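Print this page | E-mail this page
Last updated: February

Where can I watch the Eide sheep drive film with English subtitles?

Posted by Wikico

I saw the last half hour of a documentary about farmers bringing sheep down from the hills above Eide and would like to see it from the start. It was on in the evening with no subtitles. I think it is called Brellarine. I want to show it at home to my parents, who only read English. 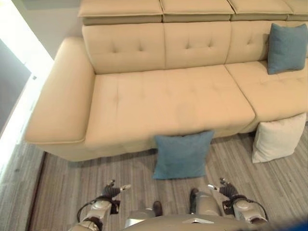
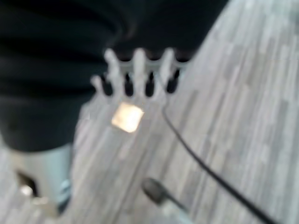
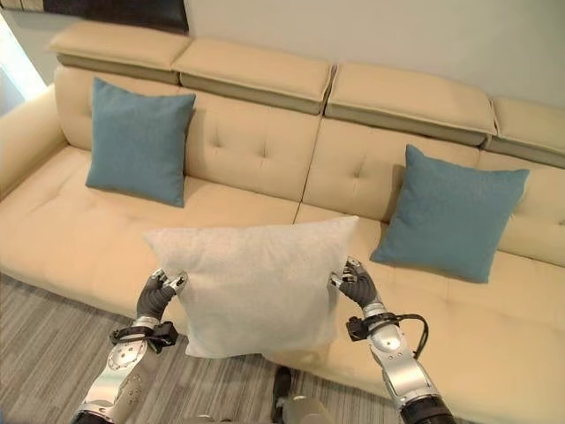 The sofa, first and last pictures. Pillows in both of them.

Posted by Eltell

Brellarine is the right title. There are 2 versions, a television cut and a longer one of 117 minutes. Only the longer one has English subtitles, and you have to switch them on in the disc menu under "Language". The sheep drive starts 23 minutes in. They bring down 1,554 animals, and the sorting at the pens takes up most of the second half.

Try your library first. Mine ordered the disc from another branch and it took over a week.

Posted by hillgate

don't know about subtitles but I liked it. bit slow at the start, good dogs

Posted by Wikico

Thanks both. It must have been the television cut I saw. I will ask at the library for the long one.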